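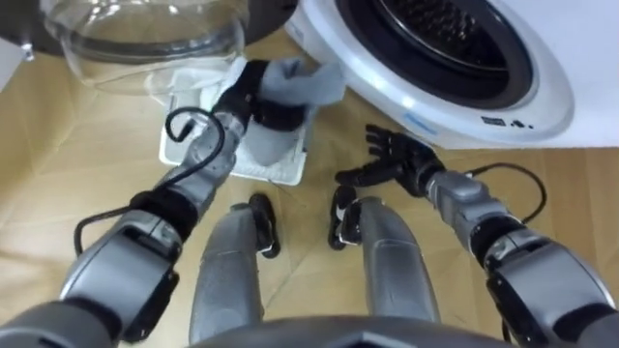

4.2 Die Wanne vor der Maschine

Mit der Trommel selbst wollte ich mich in diesem Abschnitt eigentlich gar nicht so lange aufhalten, sie kommt in 4.3 noch ausführlich dran. Mich interessiert der halbe Meter davor, also das Stück Boden, auf dem die Wäsche landet, wenn die Tür offen steht. In der haushaltswissenschaftlichen Literatur, die ich kenne, taucht dieser Fleck kaum auf. Da gibt es Waschtemperaturen, Dosierung und Beladungsgrad, und dann ist die Wäsche plötzlich auf der Leine. Dazwischen liegt aber ein Arbeitsschritt, und in den Gesprächen für Zistus haben die Leute erstaunlich gern darüber geredet!

Befragt habe ich 162 Haushalte in Heltier und Hunitz, alle mit Frontlader. Mehr als die Hälfte stellt zum Ausräumen irgendetwas vor die Maschine: Körbe (die klare Nummer eins), Taschen, Wäschesäcke, gelegentlich einen Eimer. Eine kleinere Gruppe nimmt etwas Flaches, und um die geht es mir. Abbildung 1 zeigt so eine Anordnung: eine flache weiße Wanne mit hochgezogenem Rand, auf dem Boden vor der offenen Maschine, und ein hellgraues Tuch, das quer darüber liegt und mit einem Zipfel zur Türdichtung hinaufreicht.

An diesem Zipfel lässt sich gut erklären, was ich im Folgenden "Brücke" nenne. Eine Brücke entsteht, wenn ein Wäschestück gleichzeitig im Behältnis und an der Türöffnung liegt. Beim hohen Korb kommt das nach meinen Notizen selten vor, da wird gehoben und fallen gelassen. Bei der flachen Wanne wird gezogen, und große Teile wie Bettbezüge oder Badetücher rutschen fast von allein über den Rand der Dichtung nach unten. Das spart Kraft in den Armen. Es kostet allerdings Sorgfalt, denn in den Falten von so einem Bezug sitzt gern eine Socke, und die fällt dann neben die Wanne, wenn man Pech hat unter die Maschine. (Ich spreche aus Erfahrung, meine eigene Waschküche ist in die Auswertung aber nicht eingeflossen.)

Dorin Coman hat mir beim Lesen einer früheren Fassung an den Rand geschrieben, ich würde die Tür vergessen. Da hatte er recht. Das Bullauge ragt bei vielen Frontladern tief in den Raum hinein, und je nach Anschlag hängt es genau über der Stelle, an die man das Behältnis schieben möchte. Mit einem hohen Korb muss man dann ausweichen. Die flache Wanne passt darunter, so wie in Abbildung 1, wo sie direkt unter dem Glas der geöffneten Tür liegt. Von 6 Haushalten, die ich im September ein zweites Mal besucht habe, nannten 5 genau diesen Punkt, ohne dass ich danach gefragt hätte. Zwei davon hatten vorher einen Korb benutzt und ihn wegen der Tür aufgegeben.

Offen bleibt für mich die Sache mit dem Rücken. Halliday, mein Vergleichsort aus der Vorstudie, hatte viele Maschinen auf Podesten, und da spielte die Höhe der Wanne naturgemäß eine andere Rolle. Steht die Maschine auf dem Boden, bückt man sich ohnehin bis zur Trommel. Zur Wanne ist es dann noch ein Stück weiter, und spätestens beim Wegtragen muss man ganz hinunter - mit einem Rand, der sich mit nassen Händen schlecht greifen lässt, wie mir mehrfach versichert wurde. Gemessen habe ich das nicht. Die Aussagen dazu stehen ungekürzt im Anhang, sortiert nach Aufstellhöhe der Maschine.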